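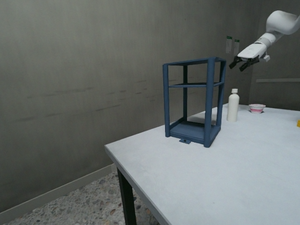 *Dark blue shelf frame on a light-topped table.*

# Sorting out a spare room with freestanding shelves

My spare room in Ferkstead was a spare room in name only. It had the Christmas tree, a doona nobody liked, camping gear, paint tins and a filing cabinet I'd lost the key to. In September my friend Perrine Vasseur asked if she could stay a while, and I said yes before remembering there was no floor. So I spent a good few evenings getting it under control with freestanding shelving, and I've written up how I went about it, because I got plenty wrong on the first go and you may as well skip that bit.

I rent, so drilling was out apart from one small fixing I got permission for (more on that further down). If you own your place you've got more options, but I'd still do the first half of this the same way.

## Pull everything out before you measure

I know, I know. You want to measure first and get shopping. But you can't see the skirting boards or find the power points with a camp stove in the way, and you'll end up buying shelves for stuff you should've taken to the op shop.

Spread it through the lounge room on an old sheet and put like with like. I don't bother with fancy categories. Mine were:

- camping
- paint and tools
- paperwork
- bedding
- sentimental (be strict with this one)
- what on earth is this

The last pile was the biggest. I gave it until Friday, and whatever I hadn't worked out by then went in the boot of the car for the tip shop. I haven't missed any of it, although I did have a brief panic about a charger.

## Measure the room, then measure the stuff

Most people do the room. Very few do the stuff, and that's what catches you out.

For the room, write down the wall length at floor level and again at shoulder height. Old houses wander. Mine is wider at the top than the bottom! Mark in the skirting, the door swing, the power points and any window you'd like to keep opening. My skirting sticks out a fair way and it pushes anything freestanding off the wall, so allow for that too.

For the stuff, find your deepest item that has to live on a shelf. Mine was the esky, which measures 393 mm front to back, handle included. That one number ruled out half of what I'd been looking at. I'd had my heart set on a lovely narrow unit from Zuccaro and it would have had the esky hanging out over the carpet like a diving board.

Then do heights. Measure your tallest tub with the lid on and add 50 mm so you can get your hands in and lift it. Without that gap you end up dragging tubs out by the rim, and the lids pop off, and there go your tent pegs.

## Tape it out on the floor

Painter's tape is your best mate here. Mark the full footprint of each unit on the floor and then live with it for a few days. Open the door. Make the bed. Walk in with a full washing basket, or in the dark with a cup of tea at 11 pm if that's the sort of person you are.

I had my tape down along the window wall to begin with because it looked tidy on paper. Two days in I was stepping over it every time I went near the bed, so I peeled it up and moved the lot behind the door. Costs you nothing at that stage. Shifting a loaded unit is another story.

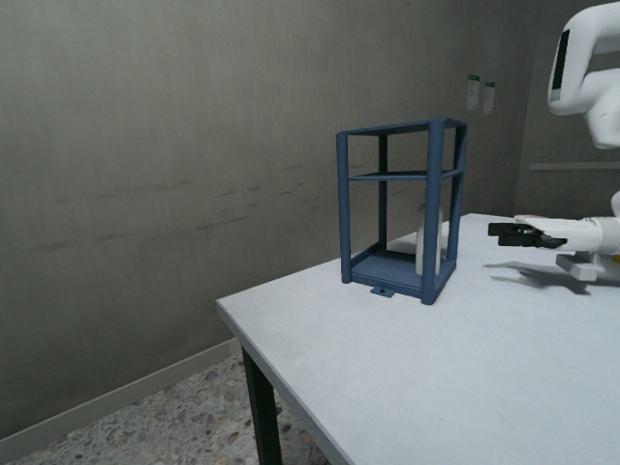
While the tape's down, have a think about what needs to be reached often and what doesn't. My rule is that anything used weekly goes between hip and shoulder, heavy things go at the bottom, and the top is for light stuff I only want once a year. Paint tins on the floor level, always. A friend of mine, Nabil Kanaan, kept his up high and I've seen what happened to his carpet.

## Choosing the shelves

I looked at open metal ones and closed timber cupboards. Both have their fans. I went open, mostly as I'm the kind of person who forgets a thing exists once there's a door in front of it. If visual clutter makes you twitchy you'll be happier with doors, or a curtain on a tension rod, which is cheap and comes down when you need to get at things.

What I'd check in the shop (or in the listing, if you're buying second-hand):

1. **Load per shelf, not per unit.** Sellers love quoting the big total. Divide it up and see whether you still like it.
2. **Adjustable shelf heights.** Take your list of tub heights with you and check the positions suit.
3. **Feet.** Some have adjusters and some have nothing. On a wobbly old floor I wouldn't buy one without adjusters.
4. **Does it rock?** Grab an upright and give it a decent push sideways. A bit of give is normal. If it sways like a tree, leave it.

Mine came second-hand from a bloke in Bevwood who was closing his hobby room, and it has four shelves. I gave it a wipe with warm soapy water and left it to dry in the carport overnight.

## Putting it together

Build it in the room it's going to live in. I put mine together in the hallway where there was more space and then found out it wouldn't go around the corner. An hour of my life, gone.

Start with the uprights and the bottom shelf, leave everything finger-tight, add the top shelf, and only then do the middle ones. Once it's standing, check it with a spirit level front to back and side to side, fiddle with the feet until you're happy, and tighten up. If you tighten as you go you lock the wonkiness in and no amount of swearing will get it out.

Then anchor it. Please. Anything tall needs to be fixed to the wall, especially with kids about. I emailed my property manager, Abla Tarawneh, with a photo and a short note saying I'd fill and paint the hole when I left, and she said yes the same day — much easier than I'd expected. Get it in writing. And find a stud, don't trust a plasterboard plug on its own with a full unit pulling on it.

## Loading and labelling

Bottom shelf first, heaviest things first. Work your way up, and stop halfway to check the level again, particularly on carpet where the feet will sink a bit.

I label the short end of each tub since that's what faces out, in thick black marker on masking tape. I tried printed labels and gave up — the contents change too often and I never got round to reprinting them. Big plain words. "TENT + PEGS" beats "Outdoor" every time you're packing the car in a hurry.

Leave a gap somewhere. I've kept half a shelf free and it's the best decision in the whole room, because new things have somewhere to land that isn't the bed.

Perrine's in there now and says she can reach the window, so I'm calling it done. The filing cabinet is still locked. If anyone local knows a cheap locksmith, leave me a comment!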